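Grasport Open – Player and Spectator FAQ

Last revised 4 January 2019

Entry and eligibility

Who can enter the Grasport Open?
Any amateur with a current handicap certificate of 14 or lower on the closing date, and any professional holding section membership. Juniors may enter if they meet the handicap limit. There is no separate junior division.

How large is the field?
The field is 170 players for the first two rounds. It is cut to the low 85 and ties after 36 holes. All players who make the cut play both remaining rounds.

What happens if entries exceed the field size?
Professionals and exempt amateurs are placed first. Remaining places go to amateurs in ascending order of handicap. Where handicaps are equal, the earlier entry takes the place. Last August the office received 544 entries, so a low single-digit handicap should not be treated as a guarantee.

How do I know if I am exempt?
Past champions, the low ten finishers from the previous year, and the current Dubey Cup holder are exempt from the handicap ballot. Exempt players still have to submit an entry form and pay the fee by the closing date.

Withdrawals and alternates

How do I withdraw?
Send written notice to the entries secretary, Morven Menzies. Notice by phone is accepted only after the draw has been published, and must be followed by an e-mail the same day. A message left with the pro shop does not count as notice.

Is the entry fee refunded?
In full before the closing date. After the closing date, half the fee is returned if an alternate takes the place. No refund is made after the first tee time of round one, including for injury or illness. A medical certificate protects the player from a no-show penalty but does not affect the fee.

How does the alternate list work?
The list is drawn up in the same order as the ballot and posted outside the scoring office. An alternate must be on site and checked in to be called. If the first alternate is not present when a place opens, the place passes to the next one who is. The absent player keeps his or her position for any later opening.

Can an alternate replace a player who has started?
No. Once a player has made a stroke at the first hole, the place is closed. The rest of the group continues as a two-ball, with a marker assigned if needed.
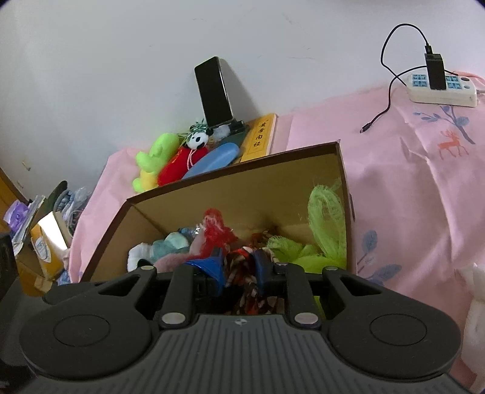
Can I bring a dog to the course?
Dogs are allowed on practice days and during rounds one and two, on a fixed lead no longer than six feet. They are not allowed inside the ropes, in the grandstand at the 18th, or in any food area. Balls of any type, including dog balls, may not be carried within sight of play. Braided rope toys and plush toys are fine, provided they are not thrown. Assistance dogs are admitted on all days and in all public areas.

Rules and conditions

Which local rules apply?
The hard card is handed out at check-in and replaces any version printed on the club scorecard. The main items concern the boundary along Baria Road, the drainage channel on the 7th and the temporary cables behind the 18th green. Distance-measuring devices are permitted. Slope functions must be switched off.

Are carts allowed?
Only with approval from the chief referee, Ishbel Shearer. Requests need a supporting letter and must arrive before the draw. Push carts are allowed in all rounds.

What is the pace-of-play policy?
A group is out of position when it exceeds its allotted time and is behind the group ahead. The first breach is a warning. The second is one stroke, the third is two more, and the fourth is disqualification. Warnings do not carry over to the next round.

How are ties decided?
A tie for first place is decided by a three-hole aggregate playoff on 16, 17 and 18, then sudden death on the 18th. All other ties stand, and prize money is shared – amateurs are left out of the calculation.

Spectators

Where do I park?
Use the Harnance lot and follow the signs to the footbridge. The club lot is reserved for players and officials until play ends.

Is readmission allowed?
Yes, with a wristband from the exit gate. Ticket stubs alone are not accepted.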